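Fitted sheet keeps coming off the corners, and what order do you make a double bed in?

Asked by Rosalinda Bautista
Bedrooms and Linens – 391 views

We have a double bed with a tall padded headboard that runs along the wall. The mattress is a Stendora, bought in August. Since then the bottom sheet won't stay on. I make the bed in the morning and by the next day the two corners at the head end have popped off.

I also seem to spend too long on this. I move the folded things off the bed, put the duvet on, find the sheet is crooked, take it all off again. The room is full as it is, with clothes hanging at the window and a second place to sleep under it, so there isn't much floor to put things on. Is there a sensible order? And should I buy sheet straps or a different sheet?

2 answers

Iman Chraibi
Tue 25 November

Measure the depth of the mattress first, with the topper if you use one. If the pocket on the sheet is shallower than that, straps will only help a little. A deeper sheet is the real fix. I paid 89 for a Modedier one and it has stayed put.

For the order, clear the bed completely before you start. Laying a sheet over a duvet that is already there is how mine always ended up crooked.

Folded linens, a loose cable, a heaped blanket – all of it can collect on a bed during the day, and it takes a minute to move.

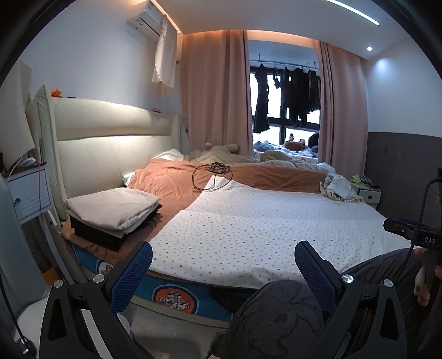 Making the bed, step by step

1. Take everything off, including pillows. Stack the folded things on a chair or in the hallway. Coil up any cables and put them in a drawer.

2. Do the two corners at the headboard first. Lift the mattress corner with one hand and pull the elastic well under it.

3. Do the foot corners next, diagonal to the last one you did.

4. Top sheet, if you use one. Line up the hem with the head end and tuck in the foot only.

5. Duvet. Stand at the foot and shake it up toward the headboard. If you have a bed skirt you like to look at, let the duvet hang less on that side.

6. Pillows and blanket last.

It takes me four minutes now. The hanging clothes are a separate question, I would post that under Storage.

Guest

just buy the straps. the Bostach ones are fine, Ikonen ones lost their grip after a few washes. no idea about mattress depth, never measured mine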